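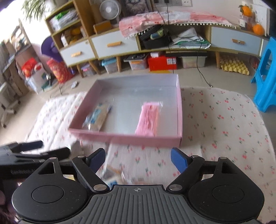
*Near tool open over the packets, other tool coming in from the left. Pink box task.*

**Ticket:** Flukeo paired hand grippers, evaluation kit
**Opened:** 12 October 2024
**Opened by:** Oriana Mansilla
**Vendor contact:** Yoga Saragih, Enen support
**Status:** open, purchase on hold

**Problem as reported**

We have a pair of Flukeo grippers on a trial. The sales sheet says the kit records "clean demonstrations of soft and transparent packaging with no tuning." We put packets into an open box and take them out again, one person, both hands. The recorded finger width does not match what the fingers are doing, and it is worst on clear plastic. In the playback the tool reports closed while the pads are still apart, or it reports a grip that lets go half a second before the hand does.

Of 60 recordings, 11 were flagged by the kit's own checker. Fiorella went through the rest by eye and rejected more of them, which makes me wonder what the checker checks.

Firmware and desktop app were both current when we started. Cables are the ones that came with the kit.

**Entry 1 – Oriana**

Recalibrated both tools using the quick start card. It asks you to open fully, close fully, open fully, and wait for the tone. Got the tone on both. Recorded the box task again and saw the same mismatch.

I also got the tone with a folded receipt held between the pads. So the tone means the routine finished and tells you nothing about whether it finished correctly. Please pass that on to whoever wrote the card.

**Entry 2 – Yoga Saragih (Enen)**

Thanks for the detail. A few things to try first:

1. Wipe both finger pads with a dry cloth. Film from packaging can build up.
2. Check that the pivot pins sit flush and the arms swing freely.
3. Record against a plain background. Patterned fabric can affect tracking.
4. Make sure the room has even light with no bright window to one side.

Please send one short recording after each step.

**Entry 3 – Oriana**

Steps 1 and 2 done. Pads wiped, arms swing freely on both tools, and I could find no pin standing proud. No change in the recordings.

Steps 3 and 4 I want to argue with. You can see from the picture on this ticket what we are working on: a white cloth with cherries printed all over it, in a lived-in room with a patchwork cover on the cabinet, bins underneath, and a bright window area over to the left. The brochure has the word "home" on the front. If the kit needs a bare table and flat light, that should be in the brochure too, and the price should be for a lab tool.

I did step 3 anyway with a plain gray sheet. The position track got smoother. Finger width was exactly as bad as before. So that was two faults in one ticket and we've now separated them:

- **Fault A:** position drifts a little over patterned cloth
- **Fault B:** finger width is wrong on thin plastic

I can live with A if somebody writes it down. I can't use the kit with B.

**Entry 4 – Fiorella Fiore**

Tried to narrow down B. Same operator, same box, gray sheet, changing only the thing being picked up.

| Item | Width reading |
|---|---|
| Rubber ball | Fine |
| Cardboard carton | Fine |
| Folded dish towel | Fine |
| Flat clear packet, picked up by the edge | Reads closed too early |
| Same packet, pinched across the middle | Mostly fine |
| Crinkled packet, slow close | Fine |
| Crinkled packet, normal speed | Reads closed, then jumps open |

It's speed plus thinness. Being transparent seems to have nothing to do with it – I put masking tape over one packet so it wasn't clear anymore and got the same jump. That doesn't fit the "difficult with reflective film" explanation we were given on the phone.

The left tool is worse than the right one. I swapped hands to rule myself out and the fault stayed with the tool.

**Entry 5 – Yoga Saragih (Enen)**

Very useful table, thank you. The app smooths the width signal before saving it. The default is tuned for rigid objects. Please go to Settings > Recording > Width filter and change it from Standard to Light. This is a hidden option, so hold Shift while opening the menu.

On the left tool, we would like the serial number. An early batch shipped with a softer return spring.

**Entry 6 – Oriana**

A hidden option. The sales sheet says "no tuning."

Changed to Light on both. The right tool is now good: normal speed, crinkled packets, no jump that I can find. The left one is better, though it still reads closed early on edge grips. Serial sent by email. It would have been nice to hear about the early batch before I spent an afternoon wiping pads.

One side effect for anyone else on this setting: Light makes the files noisier, and the checker now flags recordings that look perfectly good to us. We've turned the checker off.

**Entry 7 – Trinidad Domínguez**

Adding a purchasing note. The quote is for 2 more kits plus a year of support at 400 a month. I'm not signing for support that consists of telling us which menu is hidden. I've asked Umon for a comparison quote. I don't expect their claims to be any more modest, but they will lend us a pair for the same task.

**Entry 8 – Yoga Saragih (Enen)**

Serial confirmed as early batch. A replacement left tool is being sent at no charge. The width filter will be a visible setting in the next app release. I have asked for the quick start card to be reviewed and will share the result when I have it.

**Still open**

- Replacement left tool: not received. Fiorella to repeat the full table on it before anyone calls Fault B fixed.
- Fault A: need a written statement from Enen on patterned backgrounds. A phone call won't do.
- Early recordings made on Standard: Enen to say whether the raw width was kept anywhere. If it was thrown away we will have to record them again, and I'd like the trial period extended to cover that.
- Calibration tone passing with paper between the pads: no answer so far.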